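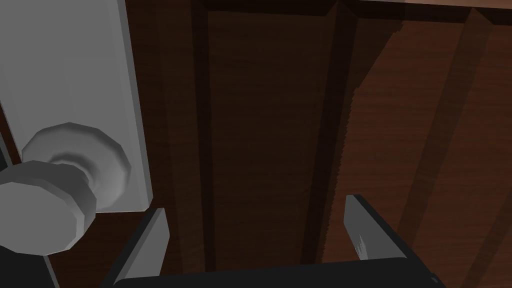 Door build update, shared workshop, back bench

Right, quick one as the glue's going off and I've got to be out by close. Marwat (the door opening robot, for anyone new to the list) now has a virtual twin and the twin has hands. Well, grippers. Two fingers each, flat grey, nothing fancy. Colour-matching can wait.

Why bother with a sim? Back in February we bent a finger on the real door and lost 17 days waiting on aluminium. Not doing that again. A crash in software costs a mouse click.

The practice door is brown timber with a white plate and a knob. Low-poly, so the knob's all flats and corners. Fine to look at, bit of a pain for contact. The fingers want to sit on a flat and the maths gets twitchy on the corners. Might go up to 24 sides on the grip, might just fudge the friction. Opinions welcome, keep them short.

Wrist view is the one to watch. Get in too close and you lose the knob altogether, all you've got is brown and your own fingers.
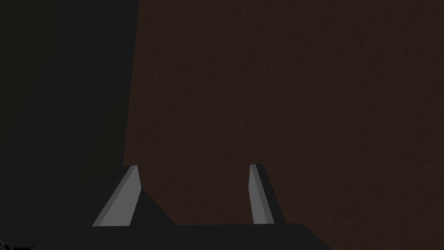

Right-hand gripper, jaws open, very close in. Dim lighting, still to fix.

So the approach needs a rule: no knob in view, back off and look again. Half written. Lives in the Lullora folder with the rest of the arm code, please don't tidy that folder, I know where evrything is.

Hardware side. Gelport pads have been cut for the real fingers but not stuck down. Need the good contact adhesive, the tin in the cupboard has gone to toffee. Total spend on the build so far is $1370, of which $127 was screws, bearings and a second emergency stop button. Worth every cent. Receipts are in the biscuit tin.

Lining up on the knob

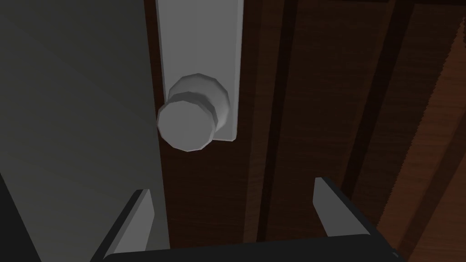
Words and wiring: the Plumness workshop robot bench

Jaws wide, knob above and between the fingers, that's the pose we want before it goes in. Next job is the close and the twist. Twist is limited by the wrist cable on the real arm so I've put the same limit in the sim, otherwise it'll learn something we cant use.

Still wanted: an old interior door, any colour, hinges on. Also a short length of cable chain and somebody who's decent with a soldering iron. Bench is free most evenings after tea. Safety glasses on the hook, put them back on the hook.

Plumness Shared Workshop newsletter, May 2019 | Contact the bench | © Plumness Shared Workshop | Back to top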